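Plikdale Two-Finger Gripper Kit with Wrist Camera - my long review

Reviewed by Gudrun Solheim
Wednesday, October 23, 2024

I've been promising this one since the summer, so thanks for waiting! The Plikdale kit has been on my bench (and lately on my kitchen worktop) long enough for me to have proper opinions about it, and several of you have written in asking whether it's worth buying over just printing your own fingers. Short answer: yes if you want to get on with tasks, no if building the gripper is the bit you enjoy.

Price and what I ordered

I paid 2,161 for the full bundle from Murncombe, who are the only people selling it over here as far as I know. There's a cheaper version at 1,458 which leaves out the wrist camera and its bracket. I went for the dear one. If you already own a small camera you like, save your money, the bracket drawings are free to download and Murncombe will tell you which screws to get if you ring them.

Delivery was quick. Mine came in two boxes on two different days, and the second box was the one with the power lead in it, so I had a whole evening of looking at a very handsome paperweight.

What you get

Gripper body, assembled and greased
One pair of flat fingers, one pair of ribbed ones
Wrist camera and bracket (full bundle only)
Adaptor ring
Power lead and data lead
Hex keys
Printed setup sheet
A year of updates for Kindier, the control software

The ribbed fingers are the ones I use. I put the flat ones on for a week, moved some envelopes about, and went back.

Setting it up

The setup sheet is one side of paper and it assumes you've done this before. I had, and I still got the adaptor ring on upside down the first time (the little arrow points towards the arm, not away from it, and it's very little). After that it was fine. Kindier found the gripper as soon as I plugged it in, asked me to open and close it a few times, and then let me get on.

The camera took longer. Kindier wants you to show it a printed pattern from lots of angles, and if your printer is low on ink like mine it sulks and makes you start again. Zubaida Gilani, who runs the support desk at Murncombe, told me to tape the sheet to something stiff. I used the back of a baking tray. Worked first go.

One moan about cables. The data lead comes out of the side of the wrist, exactly where you don't want it, and there's only one clip. Buy more clips. I routed mine along the arm with the sort you get for garden hoses, which looks dreadful but has never snagged.

Using it in the kitchen

I'm mostly interested in cookery jobs: fetching utensils, passing things over, putting them back where they live. That's a mean test for a gripper like this, I think, as cutlery and kitchen tools are slippery and shiny and all different widths. A wooden block is easy. Anything with a thin metal shank and a fat rounded handle wants to swing round on you.

So that's what I've been giving it. My routine is a chopping board on the worktop, the tool picked up, turned upright, and held there while I check the view from the wrist. 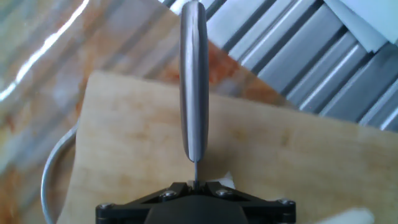

Wrist camera view: slim metal rod in the jaws, rounded end up, over the chopping board.

I like this view a lot. You get the jaws at the bottom, the thing you're holding straight up the middle, and enough of the worktop behind to know where you are. Bright light is hard on it, though. Look at the colours on the marble pattern and you'll see they've gone a bit soft and pale, and there's a white streak of glare across it too. Kindier has an exposure slider, hidden under "Advanced", and I'd fiddle with that before you fiddle with anything else.

Grip force is set from 1 to 10. For thin metal I sit at 6. Any lower and I've had tools slowly rotate when the arm moves sideways, any higher and the motor gets whiny. There's a "hold" tick box as well, meant for keeping a steady squeeze over a long move, and I leave it on all the time now.

What I don't get on with

Opening width. It's fine for handles but a mug is too much for it, and you have to go in by the rim or the ear.

The finger screws. They're small, they're fiddly, and changing fingers is a sit-down-with-your-glasses-on job. A quick-release would be lovely, Plikdale, if you're reading!

Kindier's error messages. "Fault 2" covers a jam, a loose lead and a few other things besides. I keep a list stuck to the wall.

Cleaning. You can wipe the plates down but please don't let water near the middle of it. The setup sheet says dry cloth only and I'd take that seriously round food.

What about the Cui?

A few of you asked how it compares with the Cui gripper, which I had on loan last year. The Cui opens wider and it's quieter. I found it harder to see what I was doing, as the camera sat further back and the fingers hid small things just when I wanted to look at them. For big soft objects I'd have the Cui. For utensils and narrow bits and pieces I'd have this, and I did, with my own money.

Would I buy it again?

I would. I'd buy the full bundle again too, grumbling slightly about the price. The camera being in the right place from the start saved me a lot of bracket bodging, and the gripper itself has been no trouble apart from that jam in October (a crumb of cork, my own fault).

Scores

Grip on small things: 9
Grip on big things: 5
Camera: 7
Software: 6
Instructions: 4
Support: 9

Murncombe say spare ribbed fingers are back in stock next month. If you want a pair, ask for the newer batch with the deeper grooves, as the old ones are still on the shelf and they look the same in the packet.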